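Brarnlow Guest Rooms Opens Its Housekeeping Season With a Fresh Look at the Checkout Clean

For release 26 May 2018

GRORKBRIDGE – Anyone who has ever stayed in a hotel knows the small pleasure of opening the door to a room where the bed is made, the floor is clear and the wastebasket is waiting with nothing in it. Brarnlow Guest Rooms, the family-run lodging group based in Grorkbridge, is delighted to share the news that it has rewritten its checkout clean from start to finish, and that the new routine, called Indo, will be in use at every one of its properties by October.

The old routine had served the company well for a good many years, but it had grown a little patchwork along the way, with a line added for one building and a line crossed out for another, until new members of the housekeeping team were carrying a checklist that folded out nearly as long as a bath towel. Indo fits on a single card. It starts at the floor, moves to the bed and finishes at the nightstand, and it asks the housekeeper to finish one of these before going on to the next.

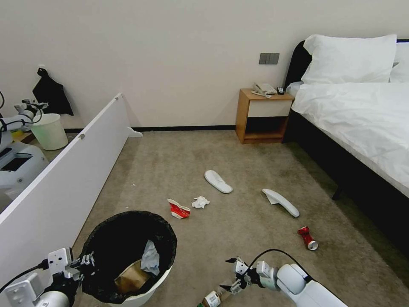
Starting at the floor was a change that came from the housekeepers themselves, and the company is very glad it listened. Under the old checklist the bedding was stripped first, and a duvet dropped on the carpet has a way of hiding every cup, can and tissue a guest has left behind. With Indo, the bin is lined and set down close to where the work is, the larger pieces of litter go in first, and the tissues and wrappers follow. Disposable slippers are gathered as a pair so that a stray one doesn't end up under the bed, to be found by the next guest (which has happened, and we are sorry!).

Bottles and cans get a moment of their own. Housekeepers are asked to check that caps are on before anything goes in the bag, and to look at the carpet underneath for spills while the spot is easy to find. Any mark that needs treatment is written on the back of the card and passed along to the carpet crew the same day.

The company put together a practice room in Grorkbridge for learning the floor stage, and teams have been taking turns there all spring. It is furnished like any Brarnlow guest room, and the mess is the sort that a late snack and an early departure will leave on any carpet.
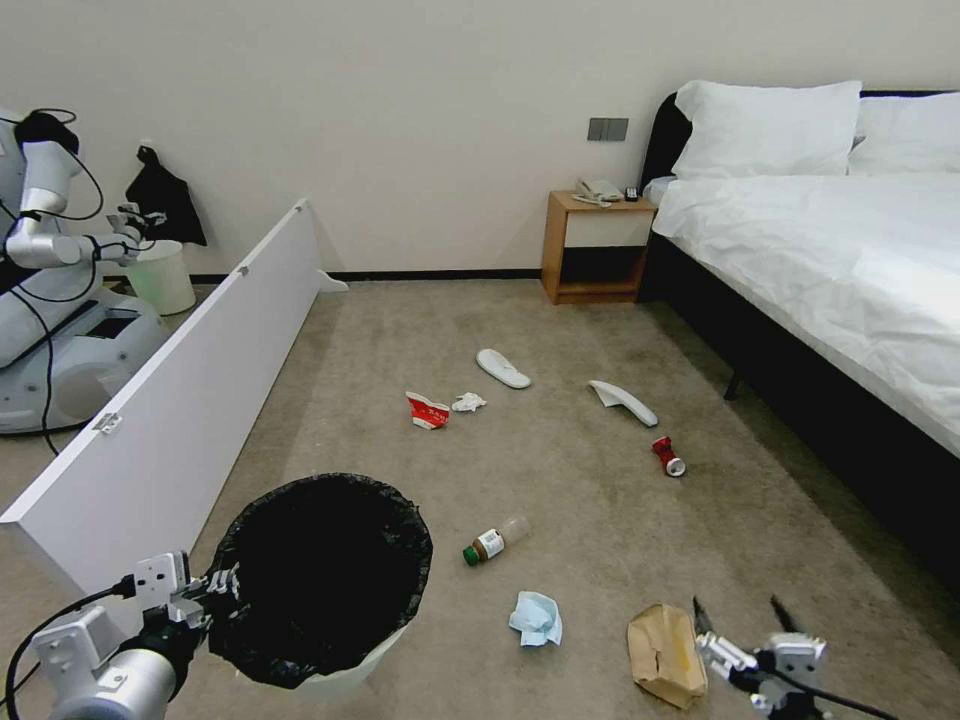 A can, tissues, a capped bottle and a pair of slippers on the carpet of a guest room, with the lined bin at the ready.

Once the floor is clear, attention turns to the bed, and here the company has kept much of what guests have told it they love. The bedding is still white, still plain and still generous enough to hang well down over the side. Pillows are plumped and propped up against the headboard, and the duvet is smoothed from the head toward the foot. Brarnlow has ordered 1,795 new duvets for the coming year along with 3,776 pillows, all from the Ikeda bedding line that guests at the Grorkbridge house have been sleeping under since last winter and have been kind enough to mention in their comment cards again and again.

The nightstand comes last. The telephone is wiped down, handset and keypad both, and its cord is checked for tangles. The drawer is opened and looked into, and so is the shelf underneath, as reading glasses and paperbacks are left behind far more often than one might suppose. Brarnlow will be keeping its bedside telephones, by the way. Plenty of guests still like to pick up a handset and ask the front desk for another blanket, and the front desk likes hearing from them.
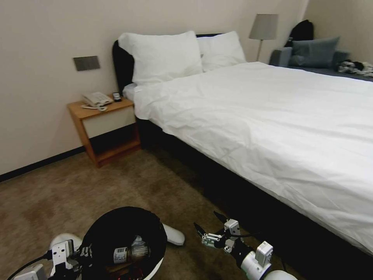 White bedding, two pillows and a bedside telephone on its wooden nightstand.

Printed cards will go out to the housekeeping teams over the summer, with 500 more set aside for seasonal staff. The company also plans to make the card available free of charge to small inns and bed-and-breakfasts that would like to borrow from it, and warmly invites them to change whatever doesn't suit their own rooms.

About Brarnlow Guest Rooms

Brarnlow Guest Rooms offers comfortable, simply furnished lodging for travelers, visiting families and working guests. Its main office and its first guest house are both in Grorkbridge.

Requests for the Indo card, and questions from the press, may be sent to the Brarnlow main office in Grorkbridge.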